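Building and Using a Hand-Held Gripper: Guidance for Workshop Members

Kollcombe Shared Workshop
Members' technical guidance, revised March

Purpose of this guide

This guide sets out the procedure for assembling, checking and using the Estach hand-held gripper. The Estach is the workshop's own design. It is carried and operated by hand, and the recordings made with it are used to train the arm on the Erindale bench. Members who intend to build a second unit at home may follow the same steps, provided that they use the current drawings.

The guide assumes that the reader has completed the workshop induction and can solder a basic connector. Members who have not yet used the printers should book a supervised session before starting. A complete build takes most members two evenings, with printing time in addition.

Parts and materials

The following should be collected before work begins:

Printed body, left and right halves
Printed jaw carriers, one pair
Soft pads, one pair, with spare pad material
Linear rail, 125 mm, with two carriages
Trigger, return spring and link rod
Camera mount and wide-angle camera
Machine screws, M3, in 8 mm and 12 mm lengths
Heat-set inserts, M3
Marker sheets, printed at full size on matt paper

The body halves are printed without supports, flat face down. Check the rail channel with a straight edge before fitting anything into it. A warped channel cannot be corrected by tightening the screws and the part should be printed again.

The finished unit should weigh no more than 284 g without the camera. Units above this weight have usually been printed with too much infill. They will work, but members have reported a sore wrist after long sessions, and the drawings specify the infill for that reason.

Assembly

1. Fit the heat-set inserts to both body halves. Allow the plastic to cool fully before testing the threads.

2. Lay the rail in the left half and secure it with the 8 mm screws, working from the centre outwards. The screws should be finger-tight at this stage.

3. Slide both carriages on to the rail. They should run from end to end under their own weight when the body is tilted. If they do not, loosen the screws, move the carriages through their full travel several times, and tighten again.

4. Attach the jaw carriers. The two carriers are mirror images and are marked L and R on the inner face.

5. Connect the link rod to the trigger and then to the carriages. Fit the return spring last. The spring is under tension once fitted, and safety glasses must be worn for this step.

6. Close the body with the 12 mm screws. Do not use thread-locking fluid on printed parts. It attacks some plastics, and the cracks may not show until the unit is in use.

7. Fit the soft pads. Each pad should sit flush with the jaw face along its whole length.

8. Fit the camera mount and tighten it with the jaws fully open, so that both jaws can be checked in the camera view.

Setting the jaw opening

The jaws should open to 90 mm, measured between the pads at their widest point. Use the callipers kept in the Erindale drawer and measure three times, closing the jaws fully between readings. If the readings differ by more than a millimetre, the link rod is loose at one end.

When the trigger is released, the jaws should return to the open position without hesitation. A slow return normally means that the spring has been fitted to the wrong hole. The outer hole is correct for this version -- the inner hole was used on earlier units and remains on the drawing only for repairs.

Checking the camera

Connect the camera and open the preview on the bench computer. Confirm that the jaws can be seen throughout their travel and that the markers are sharp at both ends. Marker sheets printed on glossy paper reflect the ceiling lights and should not be used.

Lock the exposure before recording. Automatic exposure causes the picture to brighten and darken as the unit is moved past windows and lamps, and the tracking software may lose its position when this happens. Focus should also be locked, at the distance given on the card inside the lid of the camera box.

Run the tracking check with the unit held still for ten seconds, then moved slowly from left to right and back. The software reports the number of matched points. A result of 171 or more is acceptable for an ordinary room. A lower result usually means that the surroundings are too plain, and a patterned cloth on the table will often correct it.

Making a first recording

Choose a short task with a clear beginning and end. Placing a cup on a plate or opening an appliance door is suitable. Tasks that involve liquids, blades or heat are not permitted under the workshop rules, and any appliance used as a practice object must be unplugged at the wall.

Hold the unit level, with the wrist relaxed, and approach the object at a steady speed. Most first recordings are spoiled by moving too quickly. The arm can only repeat movements within its own limits, and a movement that feels natural by hand may be well beyond them.

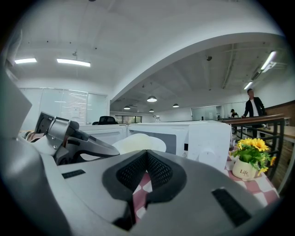
Begin each recording from the same starting position and return to it before stopping. Leave a short pause at each end. The pauses are trimmed later, but the software needs them in order to find its position.

Other members may be working nearby while a recording is made. Ask before starting, and delete any recording to which a person objects. The workshop's privacy notice applies to all recordings, including those made only as a test.

Storing and naming files

Files should be copied to the shared drive at the end of each session. The folder name consists of the task, the unit number and the session number, in that order and without spaces. Failed attempts should be kept in a separate folder and not mixed with the rest -- they are useful when the pads or the trigger are being adjusted.

Care of the unit

Wipe the pads with a damp cloth after use and allow them to dry before the unit is put away. Solvents should not be used. Check the jaw screws monthly and replace the pads when the surface begins to tear. Spare pads are kept with the spare springs in the Erindale drawer, and the last pair should be reported on the stock sheet when it is taken.

Questions about the design should be entered in the Estach logbook. Changes to the drawings are made twice a year, and the next revision is due in September.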